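# Brundel G2 parallel gripper: long-term review, with a grip-loss fault

The Brundel G2 is a two-finger electric gripper sold as a drop-in part for light collaborative arms. Ours was bought through Kavanagh and has logged 2,737 grasp cycles, nearly all of them on household objects: cups, utensils, small boxes. For the first 2,000 cycles I would have given it a high mark. This review is mostly concerned with what came after.

Installation was uneventful. The flange pattern matched, the cable was long enough to strap along the arm, and the driver found the unit on the first try. Position repeatability is good. The fingers close smoothly and the noise level is low enough to hold a conversation over. The printed manual is poor. The register table lists force in percent in one chapter and in newtons in the next, with no conversion given.

The task that exposed the fault is hanging a mug on a mug tree and taking it off again. It loads a gripper in an awkward way. The mug is held off-center, the peg pushes back at an angle, and the stand is light enough to move when the arm is slightly out of position.

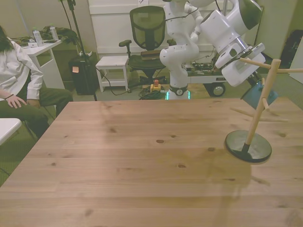
**Linton, April 10, 2023**

The fault is as follows. When the fingers are closed on an object and an outside load pushes them apart, the controller raises motor current to hold position. If that current stays above its limit for longer than the internal timer allows, the gripper drops to a low-force hold. It doesn't open. It also doesn't report anything: the status word still reads "object held," and the arm program continues at full speed with a mug that is barely gripped.

We lost three mugs before the cause was found. Two broke on the table and one went over the side. Kieran Conneely first suspected the finger pads and replaced them, with no change. Banafsheh Heydari then logged motor current alongside the status word and found the mismatch within an afternoon. Of 105 logged attempts at the hanging task, 16 showed the current dropping to the low-force level while the status stayed the same. Not every one of those ended in a dropped mug, so the fault had probably been present for some time without being noticed.

A second problem follows from the first. With a weak grip, the mug rotates in the fingers and its handle catches on a peg. The arm then drags the stand. Our arm's collision threshold was set too high to stop for a load that small. That part is our error, and the threshold has been lowered.

There is also the matter of the emergency stop. Pressing it cuts arm power, and on the default wiring it cuts gripper power as well. The G2 has no spring or brake on the fingers, so a held object is released. For a mug this is a nuisance. For anything heavy or sharp I would consider it a reason not to buy. The data sheet mentions it in a footnote. 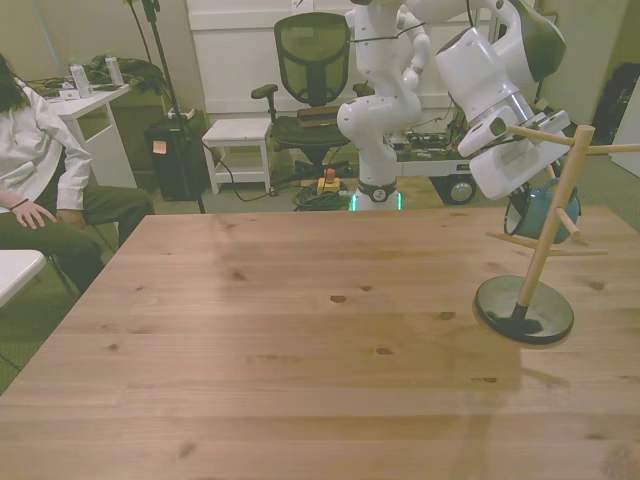 **Linton, same day**

Follow-up after firmware 1.4. Jaanus Sakalauskas repeated the current logging with the same arm program and finger pads. The low-force fallback is still there, but it now sets a warning bit, and the status word changes to "grip uncertain." Response is quick enough for the program to pause before the next move. The bit is masked by default. It has to be enabled in the setup tool, under Diagnostics, and the setting is lost on a factory reset.

Support was mixed. Rosalinda Javier at Kavanagh answered the same day and shipped a loan unit, which showed the same behavior. Brundel took five weeks to confirm the report and described it as "intended thermal protection." The protection is reasonable. Hiding it from the host was a defect.

Settings we now use:

- Grip force at 60 percent for ceramic, down from 85
- Warning bit unmasked and checked before every move
- Approach speed halved within reach of the pegs
- Gripper supply on a separate circuit from the arm stop, after a written risk assessment

The last item depends on the site. A gripper that stays powered after a stop can keep hold of a finger, and the assessment has to cover that case.

**Rating:** 3 out of 5 with firmware 1.4 and the warning enabled. 2 out of 5 on any earlier version. Not recommended for loads that would be dangerous if released.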